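Zurkstead Row Homes Repair Program
Progress report to the Kwofie Fund, period ending September

Exterior work on the Brerer Street block is on schedule. Garkico, the contractor, has repointed the front walls of 19 homes and replaced failed gutters on the north side. Chimney repairs remain open at two addresses, where the flashing must be custom cut.

Spending on masonry exceeded the estimate by $1,009 - the mortar in the rear walls was softer than the survey indicated. The difference has been met from the $4,000 contingency line, and no additional funds are requested.
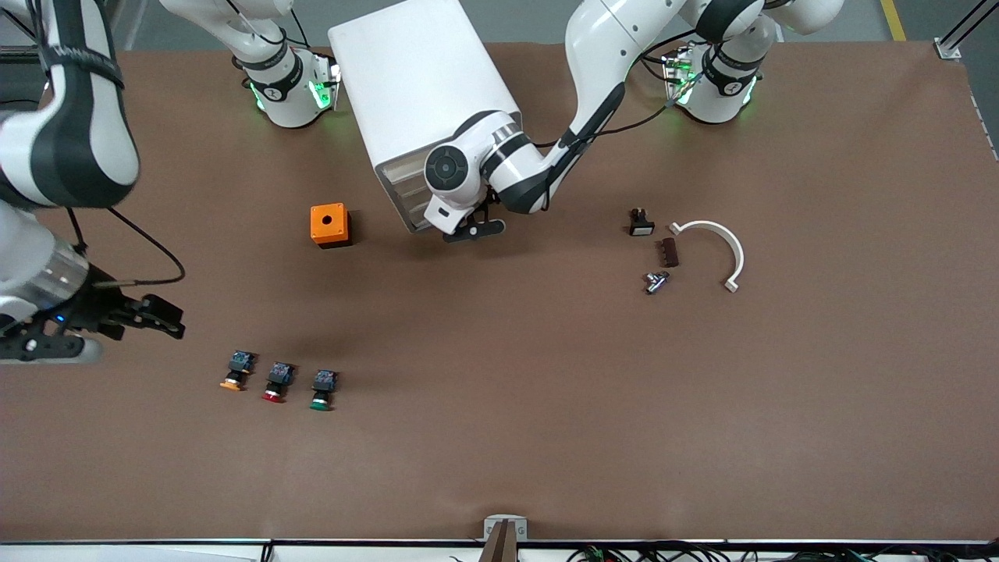
Celina Wasilewska asked that the rear walls be left to cure fully before any painting begins, even if this moves the paint crew into the next period. The schedule has been revised accordingly.

Work planned for the next period includes the remaining chimneys, rear downspouts and porch step repairs. Residents will receive written notice before scaffolding is moved.

Submitted by Ji-hoon Wang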